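Cendance Open Storage Bin, Light Blue

Storage > Floor bins > Cendance

Sold by Sondus
In stock at Briltham
Ships in 3 to 4 working days

Overview

The Cendance open bin is a rectangular plastic storage bin for use on the floor. It has rounded corners, smooth inner walls and a pale rim that runs all the way around the top. The plastic is light blue and lets some light through, so you can get an idea of what is in the bottom before you start digging. It doesn't come with a lid.

Most people buy it for one of two jobs. The first is holding cartons and packaging that will be used again. The second is clearing a floor at the end of the day, when there are odd things lying around that don't have a shelf of their own. It does both jobs well. It isn't meant for liquids or food.

What fits

The bin takes small and medium shipping cartons standing up or lying down. Tall cartons can stick out over the rim and that is fine as long as you aren't stacking. Curved and molded parts can go in next to boxes, but put them in along a side wall so the boxes keep them from rolling about. If you have cloth or other soft material to store, lay it flat in the bottom and put the boxes on top.

Flatten cartons you don't need made up. A flattened carton slides down between the wall and whatever else is in there, and you will get many more in. 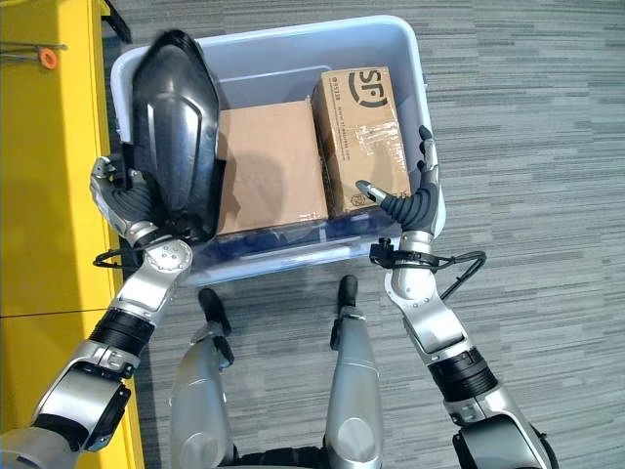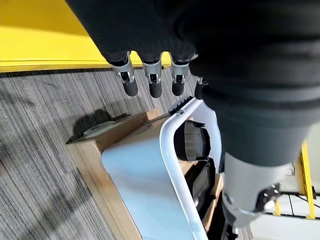 Dennis Gosling

I look after the floor storage range at Sondus and I wrote the notes on this page. They come from using the bins in our Briltham store and from what customers ask at the counter.

On the color. The bin is sold as light blue. Empty and against a pale floor it looks closer to white at the rim and bluer in the walls. Fill it with brown cartons and the blue gets harder to see. Dark items in the bottom show through the side as a dark band. If you want the contents hidden completely, look at the solid gray version instead.

On carpet. The base is smooth, with no feet or wheels. It sits flat on short office carpet and stays where you put it. You can push it along when it is lightly loaded, but with a full load it drags, and on a looped carpet it may catch. Lift it or put it on a dolly. On a hard floor it slides easily, sometimes more easily than you would like, and a rubber mat under it helps.

On lifting. Use the rim, one hand on each side. The rim is there for lifting and is stiffer than the walls. Don't lift from one end with weight in the bin.

On cartons with tape. Old packing tape leaves bits of glue on the inside walls, mostly in summer. Warm water and dish soap will take it off if you let it sit for a while. Don't use a scraper. It marks the plastic, and dust collects in the marks.

On labels. Paper labels stick to the outside walls but are hard to get off again. We use a tie-on tag through a clip on the rim. The clips are sold separately in packs of 100.

Packing a mixed load

Start with anything soft, spread across the whole base. Boxes go in next. Put the plain ones in the middle and the tall ones against a wall, touching each other if you can, with their tops up. Leave one side free for long or curved pieces. These go in last, narrow end up if they have one, and come out first.

Check that old shipping labels are covered or crossed out before the cartons go out again. Do this while they are in the bin, with the labels facing up or out. It is quicker than turning every box over at the packing table.

If the bin is going under a table, measure from the floor to the lower edge of the tabletop and not to the surface. Tables with a deep lip lose more height than people expect. The bin has to go in and out with the boxes standing in it.

Care

Wipe inside and out with a damp cloth. Dry it before putting cardboard back in. Don't use solvent cleaners, and don't put it in a dishwasher. Keep it away from heaters. Left in strong sun for months the plastic will fade and may turn brittle at the corners, so it is best kept indoors.

Small scratches are normal and don't affect use. A crack that reaches the rim does, and a bin with one should be taken out of service.

Stacking and storing

Empty bins nest inside each other. We keep them no more than 30 high in the warehouse, and at home or in an office you will want far fewer than that. If two bins stick together, lay them on their side and twist a little. Pulling straight up makes it worse.

Full bins should not be stacked. Without a lid, the upper bin rests on the contents of the lower one, and cardboard will crush.

Questions we get at the counter

Is there a lid? Not for this model. The Cendance lidded bin has a different rim and its lid will not fit here.

Can I drill holes in it for air? You can, but it ends the warranty. Drill slowly with wood behind the wall and stay well away from the corners.

Does it smell when new? A little. Leave it open for a day.

Will it take hanging files? No. The rim is rounded and the hooks slip off. Gosling file rails don't fit it either.

Are the cartons included? No, the bin comes empty.

Delivery and returns

Single bins are sent in an outer carton. Orders of several are nested and wrapped. Collection from Briltham is free, and we will hold your order at the counter for a week. In December please allow extra time for delivery.

Unused bins can be returned within 30 days. Keep the outer carton if you think you may send it back. If a bin arrives cracked, send us a photo of the crack and one of the packaging, and we will replace it.

Related items

Cendance open bin, solid gray
Cendance lidded bin
Rim clips and tie-on tags
Floor dolly, flat top
Rubber mat for hard floors

Page last checked 9 Oct 2023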